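The Cart With the Bad Wheel

I have spent most of my working life within earshot of a squeaky caster, and until last spring I never gave it a thought. Then the warehouse where I work nights, out on the edge of Clodidstead, decided to replace every hand truck, platform cart and pallet jack in the building, and because I complain the loudest I got put in charge of choosing them. I said yes before I knew there were 1,613 line items in the first catalog!

Let me start with the wheels, since that's where I started. I had always figured a wheel was a wheel. You push, it rolls, and if it doesn't roll you kick it. But there's hard rubber and soft rubber, polyurethane on an iron core, nylon, and steel for people who hate their floors. Our old carts had a soft gray tread that picked up every staple and scrap of shrink wrap on the floor. By the end of a shift you were pushing a load of cartons and also dragging a small beard of plastic behind you.

The first sample to arrive was from a firm called Vasconcelos, a flat platform truck with a folding handle. I loved it for two days. It was light, it turned on a dime, and I could hang it on the wall with one hand. Then I loaded it the way we load things in real life, which is to say badly, with all the weight over one corner, and the deck flexed enough that the back caster started to flutter like a grocery cart's.

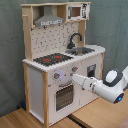

So I called them up, and the woman on the phone was lovely about it. She asked what we were putting on it and I said 290 pounds of bathroom tile. There was a pause. She told me, very kindly, that I had ordered the model meant for office mail.

That call taught me more than the catalog did. You have to know what you're moving, how far, over what, and who's pushing. We have one long aisle that runs slightly uphill toward the dock (everybody swears it's level, everybody is wrong) and a metal strip at the dock door that stops small wheels cold. A five-inch wheel hits that strip and your cartons keep going. An eight-inch wheel just thumps over it. I'd been blaming the carts for years, and sometimes my own feet, when half the trouble was that strip.

Handles, too. I'm short. The guy who works the other end of the dock is not. A straight crossbar that suits him hits me right at the collarbone, and I end up pushing with my wrists bent back all night. The second sample, from Avow, had upright grips on both sides, so you just grab wherever your hands happen to be. I tried it on a full load at four in the morning and said a word of thanks out loud to an empty aisle.

It had its faults. The parking brake was a little tab you were supposed to flip with your toe, and in steel-toed boots you might as well try to thread a needle with a mitten on. I asked for the bigger pedal and they sent it, along with a bill for the bigger pedal. 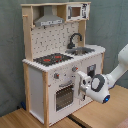

Page 36

Pallet jacks were the part I dreaded. I've used the same one for years – dented forks, a patch of tape on the handle, a slow leak that leaves a coin of oil wherever you park it – and I'm fonder of it than I should be. The new one came from a distributor called Sullia, and it lifts in fewer pumps and comes down gently, where mine comes down like a dropped piano. The night crew took to it right away. I was a little offended on behalf of the old one.

What I'd tell anyone stuck with the same job is to get the samples in the building and let the tired people use them. Every cart rolls beautifully at ten in the morning with nothing on it. Hand it over near the end of a shift, with a crooked load and a truck waiting, and stand where you can hear the language.

We ended up with the Avow carts for the heavy aisles and a few of the Vasconcelos trucks up front for small parcels, and they're terrific at that. The order came in July, on pallets, naturally, and we unloaded it with the old jack. I've asked if I can keep that one in the back corner by the battery chargers. They're still thinking about it, and I've already put down a drip tray.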